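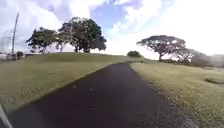

The rise on the grounds path, going up between the bank and the lawn.

Grounds staff at Oakley have been asked for patience again. The Polter, the path robot leased from Favside in June, is to stay on for a second season, and the management note that went round with the news says it has "freed up the team for skilled work". Members on the grounds crew have asked us to print what that has meant in practice, so we will.

Path inspection used to belong to whoever had the early start. You walked the loop with a rake and a litter picker, kicked the branches off, looked at the drains and wrote up anything that wanted doing. It took 55 minutes on a good morning and it was most people's favourite part of the job. The Polter now drives the loop instead and sends its pictures to Alledeck, the software on the office screen, which turns them into a list of jobs. Somebody still has to go out and do the jobs.

Between its arrival and the end of the first season, the system raised 1523 alerts. Our members went through the log with the supervisor over two long afternoons and agreed that 751 of them needed no action at all. Shadows were a large part of it. A tree throws a shadow over the asphalt, Alledeck marks it as a surface defect, and a member of staff walks out to look at a shadow. Single leaves were another. Favside says the sorting will get better as it learns the site, and perhaps it will, but in the meantime the learning is being done on our members' feet.

There have been gains, and we were asked to be fair about them. The machine goes out in the heat when people ought not to. It doesn't mind the rain. Two of the older hands with bad knees are glad to be spared the slope every morning and told us so in plain terms. The record of where water stands after a storm is better than the old notebook ever was, and the crew had been asking for drainage work for years with only that notebook to show for it.

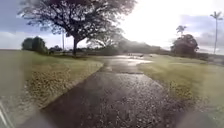 Standing water across the path, with leaf fall along the left-hand verge.

Whether the better record leads to any digging is another matter. Puddles are logged, given a colour and put on a chart. The chart goes to the monthly meeting. So far no money has been found for the drains, though money was found for the lease.

Our larger worry is the rota. The crew is down to five, and the vacancy from the spring was quietly dropped from the staffing sheet once the robot was running. We were told at the start that no post would go. Management's answer is that a post left empty isn't a post cut — the people covering the work may see it differently. Leaf clearing, edging and the tree work all take as long as they did before.

There is also the question of who is being watched. The cameras are pointed at the path, but people work on the path. We have asked for a written statement that Alledeck pictures won't be used to check on breaks or start times, and have had a spoken one. We'd like the written one before the second season begins.

Members who have been sent out on an alert that came to nothing should keep noting the time it took, including the walk back. Sheets are in the tray by the mess room kettle.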